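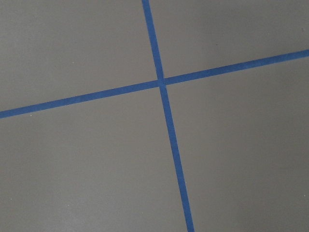 Slide 1. Wrist view, blue tape cross on the gray surface.

Leave this up while people find seats. Don't talk over it. Start when the door closes.

Speaker notes, Thu 27 November. Slot is short, so skip anything marked SKIP if the last speaker ran over.

OPENING

Good afternoon. The tape is the most reliable part of the setup, and it came from a hardware store. Everything else I'm going to talk about came from Fullska, in two boxes, with an invoice.

The product is called Brurna. It's a bench kit: small arm, wrist camera, controller, a license for the software, and a service plan I'll be rude about later. The price we were quoted was $3130, before the plan. I paid for it out of my own shop's budget. Fullska has not seen these slides. If they had, I suspect there would be a nicer font.

(Pause. If they laugh, fine. If they don't, go on to the cross.)

THE CROSS

Point at the screen. Two strips of painter's tape, one crossing the other. We use the crossing as a reference mark. The arm gets sent to look at it at the start of a shift, and the software says how far the view has drifted since it was last set up.

Look near the middle. One of the strips seems to be in two pieces, butted up against the other, and there's a small notch at the join. This matters more than you'd think. The manual asks for "a clear crossing feature" and leaves it there. A person sees one cross. Software may see a cross, or a cross plus an interesting little event in the middle, and Brurna's default settings like interesting little events.

Also mention the angles. The corners don't look square from up here. The camera is looking down at a slight tilt, so some of that is perspective. Don't let anyone in the front row offer to come and straighten it.

Last thing on this slide: specks. A couple of white ones on the left, a dark one up on the right. Brurna has a setting called "surface hygiene." On high, it objected to bits like these and wouldn't start the routine. On low, it once accepted a washer as part of the bench. We run it on medium and own a brush.

SLIDE 2 – WHAT YOU GET

Walk through the parts list quickly. The arm is good. Say so plainly, because the rest of the talk will sound like complaining. It's quiet, it holds position, and the cable routing was done by somebody who has had to replace a cable.

The camera is fine. The bracket is better than fine. The printed quick-start guide has 59 pages, so we have different ideas about quick.

The software is called Noh. Yes, everybody makes the joke. The person who answers the phone at Fullska has heard it.

SLIDE 3 – SETUP

The brochure says you'll be picking parts before lunch. It doesn't say which lunch. Ours was the second one.

Most of that time went on the reference mark. First we used the printed target from the box, which curled. Then we laminated it, and it shone. Then tape. Matte tape on a matte gray surface, soft light, no hard shadows, and the thing settled down. If you take one practical item home from this talk, take that.

SKIP if short: the story of the firmware update. Short version is that it wanted a cable we didn't have, and the cable was sold separately, by Fullska.

SLIDE 4 – THE TEST

We ran 200 cycles: look at the cross, go to the tray, pick a part, place it, come back. It missed 5 picks. All of them were on shiny parts, and the manual warns about shiny parts in a footnote. I'd rather it were on the box.

Say clearly that this is one kit, one bench, one kind of tray. Somebody will ask about bin picking. We didn't try it. Somebody will ask again, more slowly. We still didn't try it.

SLIDE 5 – THE SERVICE PLAN

Drink some water here.

The plan is called Kistavow, and it buys you remote calibration. You book a slot, a technician connects, and they look at your reference mark through your camera. I booked one in April. The technician was polite and knew the product well. The advice was to re-lay the tape.

To be fair, the advice was good. I'm less sure I needed a subscription for it. If you have no one in the shop who likes fiddling with settings, get the plan for the first year. If you do have that person, you already pay them.

SLIDE 6 – WOULD I BUY IT AGAIN

Yes, with the plan left off and a spare roll of tape on the order. Small batches, dull parts, a flat bench with steady light: it earns its place. For anything that moves, glitters or hangs on a hook, keep your money for now.

Hold the vote on whether people want the settings file. Last time everyone put a hand up and then left without giving an email address. The sign-up sheet is on the chair by the projector.

QUESTIONS

Likely ones: noise (quiet), second arm (ask Fullska, bring a chair), can you use green tape (haven't tried, see no reason why not).

Go back to slide 1 for this part.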